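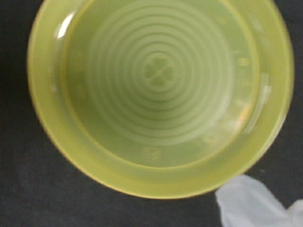 Figure 2. Plastic container, yellow-green, seen from above. Concentric rings and clover emblem on the interior floor.

Search this journal Go Advanced search
Print this article E-mail this article

3.2 Molded marks on the floor of the vessel

The household plastics were sorted first by form and then by the marks they carry. Of the 441 pieces recorded in the Prakham houses, 371 are open vessels: cups, bowls, tubs and basins. The remainder are lids, trays and utensils, which are treated in Section 3.4.

Open vessels were examined from directly above as well as in profile. The profile separates cups from bowls in most cases, but small pieces with a wide mouth fall between the two classes. We follow Laryea and Appiah in recording such pieces as "small open vessel" unless the household supplied a name for them. The view from above was used to record the floor, where most molded marks are found.

Three types of floor were distinguished. Type A is plain. Type B carries concentric rings without a central device. Type C carries concentric rings around an emblem. The vessel in Figure 2 belongs to Type C. Its rings alternate between lighter and darker green and become fainter toward the wall. The emblem is a four-leaf clover with a thin diagonal stem. Translucent pieces such as this one show their rings mainly as differences in tint, and the color deepens where the plastic is thicker, so that ring counts taken by eye varied between recorders. Ring counts were therefore dropped from the final coding sheet.

Type C accounts for 130 of the open vessels. Plant emblems, including clovers, were coded together. Letters and numerals were coded separately, as they may refer to a mold or a maker. An emblem without lettering was not taken as evidence of origin, even where members of the household gave a brand name. Two names, Sanavis and Flamen, were offered repeatedly in interviews for pieces with no legible mark of any kind. Ekpo recorded these as attributions by the owner and they are listed as such in the appendix.

Color was entered at two levels, a basic term and a free description. The basic term for the vessel in Figure 2 is "green," and the free description is "yellow-green, translucent." Agreement between recorders was higher for the basic terms, except at the boundary of yellow and green, where Amoah and Agbenyega differed often enough that the pieces were viewed again in daylight before coding was closed in March.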